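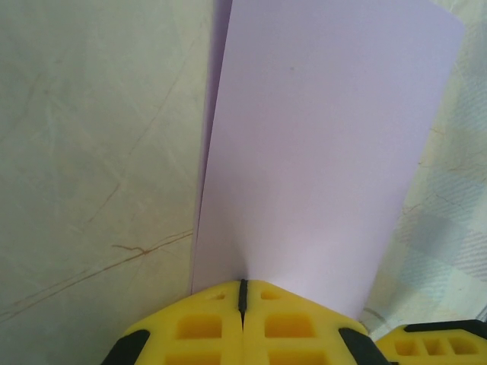 Did the printer do the same thing on plain white paper, support wanted to know, and had I turned it off and on again?

Yes, and yes. Reposting the whole thing from the top, as the ticket has been reassigned twice and each new person starts by asking me to confirm the model.

TICKET SUMMARY
Product: Trollen desktop laser, two trays plus bypass slot
Site: Arellano Hall, Brovstead, upstairs office
Issue: Error 83 ("Paper path not ready") when printing on colored stock
Priority: Normal (I picked Urgent. It was changed.)
Service provider: Varnus Print Care
Status: Pending customer

What I'm trying to do

Print 600 programs for the December concert. One sheet each, both sides, lavender paper. The choir chose lavender. I was not in the room and would like that on record.

What happens

The job starts normally. After 16 sheets the printer stops, makes a noise like somebody moving a wardrobe, and shows error 83. I open the front, find no paper, close the front, and it carries on as though we'd never quarreled. Then it does another 16. On white paper it works, though it complains about the toner in a general way.

Troubleshooting log

Step 1. Power cycle
Unplugged it from the wall, waited the full minute, plugged it back in. It had forgotten the time and the language. It had not forgotten error 83.

Step 2. Paper type setting
The driver was set to Plain. Changed it to Colored. The printer's own panel still said Plain, and it turns out the panel wins. Changed the panel too, under Setup, then Tray, then Advanced, then a second menu that is also called Tray. Error 83 on the first sheet. Changed both back and we returned to 16, which by then felt like progress.

Step 3. Clean the pickup roller
Followed the instructions in the manual, page 17. Page 17 shows a printer with the roller on the left. Mine is on the right. Cleaned the one I have with a damp lint-free cloth, let it dry, put it back. It clicked in the second time. The cloth came away a color I'd rather not discuss with the choir.

Step 4. Fan the stack, flip it, load less
Fanned it. Turned it over. Loaded half a tray instead of a full one. Turning it over made the sheets come out with more of a curl, so I turned it back. Loading less changed nothing except how often I had to get up.

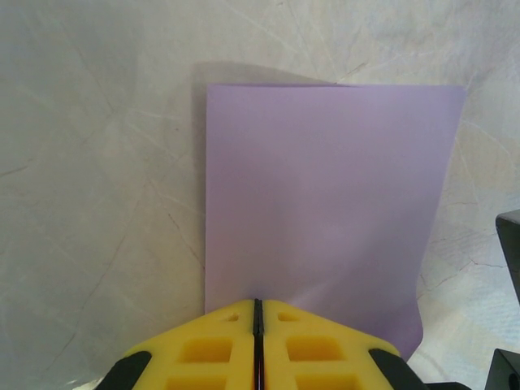
Step 5. Bypass slot
Fed the lavender through the bypass slot by hand. This works! No error, no wardrobe. It also takes one sheet at a time and has to be told "OK" on the panel for every side, and I did the arithmetic on 600 programs and went to get a coffee.

Step 6. Firmware
The update page said there was an update. The printer said there wasn't. I downloaded the file and sent it over the USB cable. The bar filled up, the printer restarted, and the panel now shows the Trollen logo slightly larger than before. Error 83 unchanged.

Step 7. Called the phone line
On hold long enough to learn the tune. The agent was very pleasant and asked whether I'd tried it on white paper. He then put a note on the ticket saying "customer reports issue resolved on white paper," and the system closed it. I reopened it at 4:40 p.m.

Step 8. Duplex off
Turned off two-sided printing and sent the same job to Tray 1, front side only. It sailed past 16 and kept going. I stood there with my arms folded until the tray was empty. So the stop has something to do with duplexing from the tray on this stock - the front side feeds, the turnaround doesn't like it. I'd have thought that was worth a line in the manual, but page 17 had a roller to draw.

Current theory

Heavier paper going through the turn at normal speed. The fuser warms it, it comes back with a bit of curl, and the sensor at the rear loses patience. I'm a person who runs the office at a hall and this is a guess. It would be nice if somebody with a Trollen on a bench could tell me whether there's a slow mode for duplex, and which of the two menus called Tray it lives in.

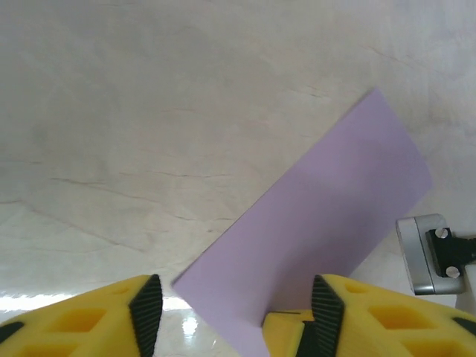

Varnus Print Care: Thank you for the detailed log. Error 83 can occur during duplex printing when the paper weight is set lower than the stock in the tray. Please set weight (not type) to Heavy 1 under Setup, Tray, Advanced, Tray, Media Weight. Leave type on Plain. Can you confirm the model?

Model confirmed, again, at the top of the ticket.

Update, 9:15 a.m.
Set weight to Heavy 1, left type on Plain, duplex back on. It prints slower, with a long think between sides, and it went past 16 without stopping. One sheet came out blank on the back halfway through the first batch and I have decided to consider that somebody's souvenir.

Update, 11:30 a.m.
Full tray done, no error 83. Reloaded and started the next batch. The toner warning has moved from "low" to "very low," so please expect a separate ticket.

Please leave this one open until the programs are finished. The status still says Pending customer.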